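Home | Tables | Tableware | Care and cleaning | Delivery | Contact

Filed under: Help and answers / Matt table tops

Questions about your matt table top

My name is Ronaldo Tan and I answer the letters and the telephone at Wusell. We sell tables with a smooth matt top, and coloured plates to go with them. English is not my first language, so I try to keep the answers simple. If something remains unclear, please write to me and I will try again.

Can I put plates directly on the surface, without a mat?

Yes. A matt top is made to be used every day. Please look first at the underside of the plate. Many plates have a small ring at the bottom which was left without glaze, and this ring can be rough. Pass your finger over it. If it feels like fine sandpaper, use a mat, or rub the ring gently with the back of another unglazed plate until it is smoother. Always lift the plate when you want to move it.

Which colours of plate go well with the grey-brown top?

This is a matter of taste, but I am asked it very often, so I will give my opinion. The Skasis top has a quiet colour between grey and brown, and strong colours look very fresh on it. I like a sky-blue plate near an off-white one, and then one thing in yellow. A lemon is enough.
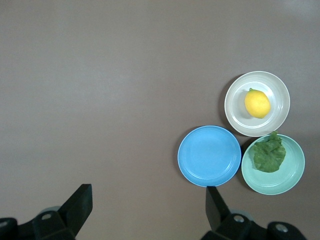 If you prefer a calmer table, stay with cream and off-white and let the food bring the colour. Dark plates are also possible, but in the evening they can look heavy on this top, especially when the lamp is weak.

The colour of my table looks different from the sample. Did I receive the wrong one?

Most probably not. The colour changes with the light much more than people expect. Near a window it goes to the cool side, almost a plain grey, and under a warm bulb it becomes more beige. Put the sample flat on the table, in the same light, and look at the two together. If you hold the sample upright in your hand, it will always seem different. When you still see a difference, write to me and tell me the number printed on the delivery paper.

Is lemon juice dangerous for the surface?

A whole lemon does nothing. The juice should not stay for a long time. Wipe it with a damp cloth and then with a dry one, and the same for vinegar and tomato. We say 30 minutes as the limit, but please do not wait for the limit. If you cut lemons, use a board, also because of the knife.

How do I clean it?

Warm water, a soft cloth and one drop of washing-up liquid. After this, dry it with a second cloth. Please do not use:

- scouring cream or powder
- the green side of a sponge
- furniture polish or wax

The polish is the most common mistake. It fills the matt finish, and you get shiny islands which are difficult to take away. A customer in Sullton had polished hers every week since February, and we needed three letters to find out why it shone only in the middle.

There are cloudy marks on my table. Are they scratches?

Stand so that the window is in front of you and lower your head nearly to the level of the top. A scratch is a thin line and you can feel it with your fingernail. A cloudy mark has no edge, and usually it is grease from hands or soap which was not rinsed. Very often it is also only the light. A matt top is never one single tone, it has lighter and darker parts depending on where you sit.

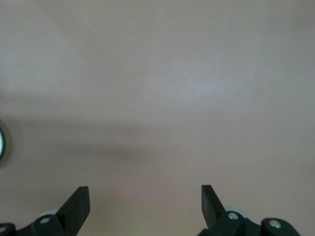 For grease, repeat the cleaning with fresh water and change the cloth in the middle. For a real scratch, I am sorry to say there is no good method at home. Do not try to sand it – the place will become smooth in a different way from the rest, and you will see it more than before.

Can I put a hot pan on it?

No, please use a trivet. A plate with warm food is fine.

How big is the table and how many plates fit?

The large Skasis is 155 cm long and is comfortable for 6 persons. If you put serving dishes in the centre, choose smaller plates, or keep the fruit on a plate of its own at one end. I find this nicer than a deep bowl, where the lowest fruit is forgotten.

What does it cost?

The large one is 279, without the plates. The plates are sold one by one, so you can mix the colours as you like. We do not make sets.

Do the plates fit one on top of the other?

Plates from the same series, yes. The Kälin plates have a rim with a different slope from our older ones, and if you mix them the pile can lean. Put the larger ones below and make two low piles instead of one high.

Comments

Piet_R: Thank you for the advice with the window. I thought I had ruined mine with a fork and it was soap.

Mornings at no. 9: Do you know if beetroot is as bad as tomato? My children are not careful.

Ronaldo (Wusell): Beetroot is worse, I think. Wipe at once, and if there remains a pink shadow try warm water again the next day.

Hollis: We went for blue and off-white as well. Would love a green plate in the same shape if you ever make one!

Previous: Chairs and felt pads | Next: Returning an item | Back to all answers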